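Diplomatic protest and how to read it
Notes to go with session 2, Jolán Lengyel

I've typed these up from my own scribbles, so forgive the jumps. Bring them along on 30th November, as we'll be working from the Drancombe papers and I don't want to spend half the hour hunting for page numbers again.
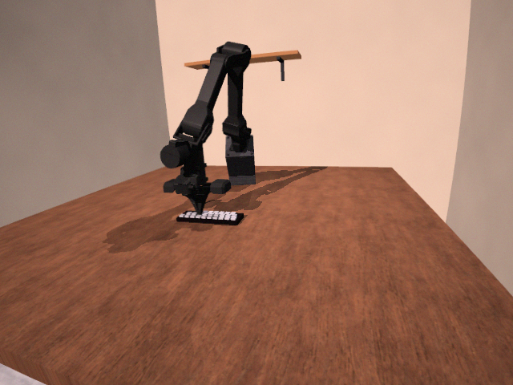
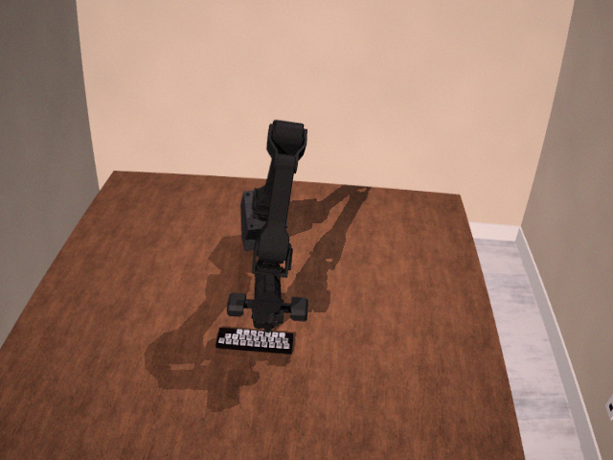

Robot arm at a wooden table, two computer-rendered views.

Where we'd got to

Last time we finished on the question Vilmos Bakos asked: when a government says it is "deeply concerned", is it doing anything at all? I said yes, a bit, and then we ran out of time. So let me have another go.

Think of protest as a ladder. At the bottom you have the spokesman's remark, given in answer to a journalist. It costs almost nothing and can be softened the next morning. Then comes the prepared statement, which somebody has had to approve. After that the ambassador is asked to come in for a chat ("invited"), and a rung higher the ambassador is summoned. Same building, same chair, quite possibly the same biscuits, but the word "summoned" goes in the press release and everyone in the trade notices it!

Above that you get the formal written note, the recall of your own ambassador "for consultations", the expulsion of staff, and finally breaking off relations, which is rarer than students expect. Recalling an ambassador is a funny one. It sounds dramatic, but nothing legal has changed, the embassy stays open and a more junior person (the chargé d'affaires) runs it. Some recalls last a week and some drag on for years.

The Drancombe exercise

You'll remember the set-up. Two neighbours, Drancombe and Brumier, share a river and a long-standing quarrel over an exiled opposition party. Brumier lets the party hold a rally in its capital with 2,000 people there. Drancombe says this is meddling in its affairs. Brumier says it's freedom of assembly and none of its business what people say on a hired stage.

In the pack you have 50 short documents from both foreign ministries. Please don't try to read the lot. Start with the June exchange, then read the interview with Drancombe's minister (Lajos Kozma's part, for those of you who were here for the role play), and only then the note on page 146.

What I'd like you to look for:

Who is being spoken to? A minister talking tough on evening television is very often talking to voters at home. The other capital knows this and may let it pass.

What is left out? Drancombe complains loudly about the rally and never once mentions the river treaty. I think that's deliberate. They want to keep the water talks going while the shouting carries on elsewhere.

Is there a demand? Plenty of protests don't ask for anything. When one does, with a date attached, sit up.

Ilona Balogh argued in the seminar that Brumier's reply was weaker than it looked, as it promised to "examine" the complaint. I wasn't convinced at the time, but I've reread it and she has a point. "Examine" gives the other side something to take home. Vilmos Rácz took the opposite view and I'd like to hear that out properly.

Reading

The chapter by Szénási on summoning and recall is the main one. Skip the introduction if you're pressed. The Prarnotance handbook has a decent glossary at the back, handy for telling a note verbale (third person, unsigned, usually initialled) from a signed first-person note.

For next time

One page, please, on this: you are Brumier's desk officer and Drancombe has just recalled its ambassador. Draft the advice to your minister, including whether to recall your own. Say which rung you'd go to and what you would want the other side to understand by it. Handwritten is fine if I can read it.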